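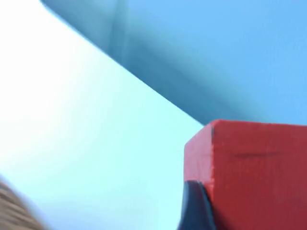

Painted red block, close view.

Call for participants: Furo tabletop tidying study

Sopacua is looking for adults to take part in a study of how people put small objects away by hand. The study is called Furo and runs through November at the Benano test room. It concerns the ordinary act of picking up a block from a table and placing it in a basket, and how this changes with the position of the basket, the shape of the rim and the wording of the instruction. The results will be used in the design of toy storage for nurseries and family homes.

Who can apply

You should be 18 or over and able to sit at a table for the length of a session. Left-handed and right-handed people are both wanted, and left-handed applicants are asked to say so when they write. Normal colour vision is needed for part of the work. No experience with young children or with toy design is required. People who took part in the earlier Rotach drawer study may apply again.

Please do not apply if you have a current hand or wrist injury, or if you have worked for Sopacua in the past year.

What the work involves

Each participant attends one session. You sit at a table, hear a short instruction and carry it out at your own pace. The objects are then reset and the next instruction is read. Blocks differ in colour and surface finish, and baskets differ in depth and weave. In some parts you use one hand only. A break is given halfway through, and you can ask for another at any point.
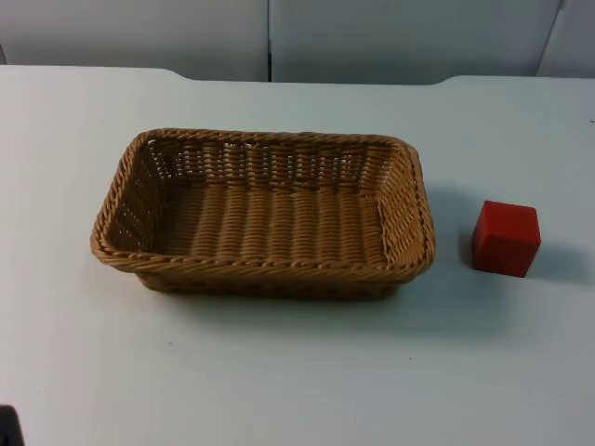 Trials are grouped into sets, and the layout is kept the same within a set so that only the instruction changes. The first set deals with plain placement: one block, one container, no time limit. The layout uses the shallow wicker basket, placed empty with its long side running across the white tabletop, and the red cube to its right. You may be told to put the cube in the basket, to put it in a named corner, or to set it down without touching the rim. The braided rim flares out a little past the walls, and we record whether people lift over it or tip the block in. Later sets use taller containers and more than one block.

After the last set you fill in a form of 5 questions on which containers felt easy or awkward to use. There is space for comments, and short notes are enough.

Recording and data

Hands and tabletop are recorded on video. Faces are not needed for the analysis and are removed from the recordings if they appear. Your name is stored apart from the recordings. You may withdraw your data up to 30 days after your session without giving a reason.

Payment and practical points

Participants receive a fixed payment by bank transfer after the session. Travel within Benano is refunded on receipt of a ticket. The test room is on the ground floor, 400 metres from the bus station, with step-free access. Please remove rings and bracelets before the session and wear sleeves that can be pushed up to the elbow. Lockers are provided.

How to apply

Write to Arlo Castellanos, participant desk, Sopacua, Benano, with "Furo" in the subject line. Give your age, your writing hand and whether you prefer a morning or an afternoon session. Add a note of up to 300 words if there is anything about seating, lighting or access that we should arrange in advance. Applicants who are offered a place will be sent a consent form, to be signed and brought to the session.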